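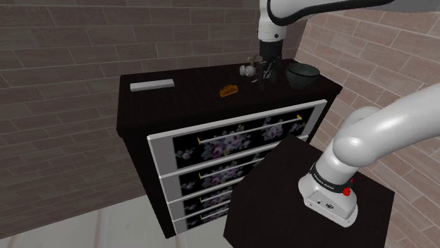 Crédito: Davoud Zamani / Manalo

Cómo pintar una cómoda de negro sin que se noten las brochas
Por Leonora Estrella
3 de octubre de 2024

Llevo años pintando muebles en el pasillo de mi casa y el negro sigue siendo el color que más respeto me da. El blanco perdona un montón de cosas. El gris también. El negro te enseña cada pelusa, cada gota y cada pasada de brocha en cuanto le da la luz de lado, y por eso mucha gente lo intenta una vez y no repite. ¡Pero queda tan bien! Sobre todo en una cómoda de las de toda la vida, con cajones grandes y la tapa lisa.

La última la compré de segunda mano por 42 euros. Color miel, tiradores dorados feísimos y un cerco de vaso en plena tapa. La familia me decía que la dejara donde estaba, pero ya me conocen. Os cuento cómo la hice, con meteduras de pata incluidas.

Lo que necesitas

Un desengrasante suave y un par de trapos que no suelten pelo
Lija de grano medio y lija fina
Masilla para madera
Imprimación adherente, gris si la encuentras
Esmalte al agua negro satinado
Un rodillo de espuma de poro fino y una brocha pequeña para las esquinas
Barniz al agua para la tapa
Cinta de pintor, mascarilla y guantes

Yo usé esmalte Jaluston porque era el que tenían en la tienda del barrio. Cubre bien y casi no huele, aunque el bote trae una tapa imposible de cerrar cuando ya tiene pintura en el borde (pásale un trapo cada vez, yo no lo hice y acabé tapándolo con film de cocina).

Paso 1. Desmonta y numera

Saca los cajones y escribe a lápiz, por detrás, el lugar que ocupa cada uno. Parece una manía hasta que terminas y descubres que el segundo solo entra en el hueco del tercero. Los tiradores van a una bolsita con sus tornillos, y la bolsita dentro de un cajón de otra habitación. Si vas a poner tiradores nuevos, mide ahora la distancia entre agujeros, que después, con la pintura fresca, da mucha rabia.

Paso 2. Limpia más de lo que crees

Una cómoda vieja tiene cera, grasa de manos y a saber cuántos años de limpiamuebles. Dale una pasada con el desengrasante, aclara con un trapo apenas húmedo, deja secar y repite. En la zona de los tiradores yo di tres vueltas y el trapo seguía saliendo amarillo.

Paso 3. Masilla y lija

Rellena los golpes y los agujeros que no vayas a usar. Pon un pelín de más, porque la masilla merma al secar, y luego la rebajas. Para lijar no hace falta llegar a la madera: basta con quitarle el brillo al barniz viejo. Grano medio primero, siempre a favor de la veta, y después el fino. El mueble está listo cuando pasas la mano y lo notas mate por todas partes.

Si sospechas que la pintura que ya tiene es muy antigua, para y consulta antes de lijar, que puede llevar plomo.

Después viene el polvo. Aspirador, trapo húmedo, y también al suelo. Mi amigo Edgardo Dumlao incluso pulveriza agua en el aire del taller y espera a que se asiente todo. Yo me reía de él hasta que vi sus acabados.

Paso 4. Imprimación

Una capa fina y, si el mueble es de pino o tiene nudos, dos. Con imprimación gris el negro cubre antes y, si un día se salta una esquina, canta muchísimo menos. Deja que seque lo que diga el envase y pasa la lija fina casi sin apretar. Otra vez trapo. Sí, otra vez.

Paso 5. El negro, en capas finas

Aquí es donde yo metía la pata siempre. Quería cubrir a la primera, cargaba el rodillo y acababa con piel de naranja. Ahora hago lo siguiente: remuevo el esmalte despacio para no meterle burbujas, perfilo las esquinas con la brocha y enseguida, sin dejar que seque, paso el rodillo. Carga poca pintura y termina con pasadas largas en la misma dirección, de lado a lado y levantando el rodillo con suavidad. Y no vuelvas atrás a retocar, por favor. Si ves un fallo, déjalo secar y lo lijas luego.

La primera capa va a quedar horrible, con calvas y rayas. Tranquilidad. A la segunda ya parece otra cosa, y con la tercera mi cómoda quedó cubierta del todo. Entre capa y capa esperé seis horas, que en marzo y con la ventana abierta eran necesarias.

Un truco para ver los defectos: apaga la luz del techo y pon una linterna casi pegada a la superficie, de lado.
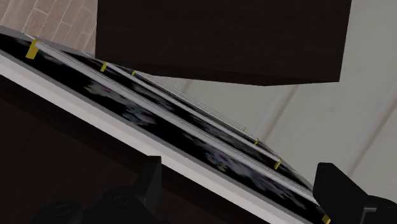
Negro brillante con el borde en blanco, y dos varillas plateadas encima.

Paso 6. ¿Mate, satinado o brillante?

Va en gustos, pero te cuento mi experiencia. El mate es precioso el primer día y luego se marca con las uñas. El brillante refleja toda la habitación, y por eso mismo pide una preparación perfecta: cualquier ondita se ve. Yo me quedo casi siempre con el satinado. Si te tienta el brillo, resérvalo para la tapa, y si quieres alegrarla un poco, pinta el canto de blanco con cinta de pintor. En ese caso haz primero el blanco, deja que endurezca bien, tapa y sigue con el negro. Retira la cinta cuando la última capa esté todavía un poco tierna, tirando despacio hacia ti.

Paso 7. Protege la tapa

En los frentes no suelo barnizar, pero la tapa se lleva toda la batalla: llaves, tazas, el bolso tirado de cualquier manera. Dos manos de barniz al agua, removido y nunca agitado. Estíralo bien, que los charquitos sobre el negro se quedan blanquecinos y no hay quien los disimule. A los 40 minutos ya podía tocarlo sin dejar huella, pero eso no quiere decir que estuviera duro. Yo espero varios días antes de apoyar nada y un par de semanas antes de dejar algo pesado.

Paso 8. Montaje

Frota las guías de los cajones con una vela blanca y verás cómo corren. Los tiradores nuevos, con la mano y sin taladro, que un apretón de más agrieta la pintura alrededor del tornillo.

Preguntas que me llegan mucho

¿Sirve para melamina? Sí, con una imprimación específica para melamina. Cherry Mae Layug me escribió porque se le despegaba la pintura a tiras, y era justo eso.

¿Y con pistola? Queda más liso, claro, pero hay que taparlo todo y practicar antes sobre un cartón.

¿Cómo se limpia luego? Microfibra seca para el polvo y, para las huellas, microfibra con agua y una gota de jabón neutro. Los sprays con silicona, fuera: dejan un velo grasiento y complican mucho repintar.

Guarda un poco de esmalte en un tarro pequeño con la fecha puesta. Para los desconchones de las esquinas yo uso un pincel de acuarela del número más fino que tengo.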